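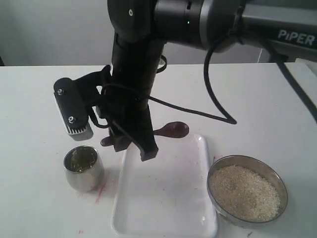 Stand der Robotik-AG Ninach, Juli 2024. Die Aufgabe »Löffeln« ist seit März im Programm und bleibt die zäheste von allen. Geregelt wird mit 29 Hz, die Trajektorien liegen als Gelenkwinkel vor, Greiferöffnung als eigener Kanal. Der Datensatz Gillitau umfasst inzwischen 3.560 Episoden, davon mehr als die Hälfte mit Löffel.

Hauptproblem ist die Neigung beim Anheben. Drei Grad Fehler am Handgelenk reichen aus, und die Laffe kippt — bei Reis ärgerlich, bei Flüssigkeit das Ende des Versuchs. Wir haben deshalb die Startlage festgelegt: Löffel schräg ins Tablett, Laffe zur Reisschüssel, Stiel zum Becher. Varianten kommen erst dazu, wenn die Grundlage steht.
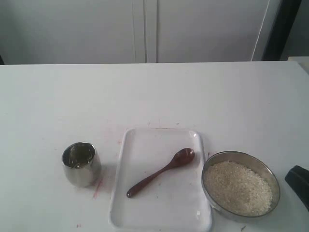
Aryee kommentierte unter dem letzten Eintrag, eine feste Startlage verschiebe das Problem nur, in Vurumetti habe man damit zwei Monate verloren. Besser sei es, von Anfang an zu streuen und dafür die Greifhöhe zu fixieren. Den Einwand nehme ich ernst. Die nächste Serie läuft mit gestreuter Lage, Greifhöhe konstant, sonst unverändert. Die Auswertung folgt.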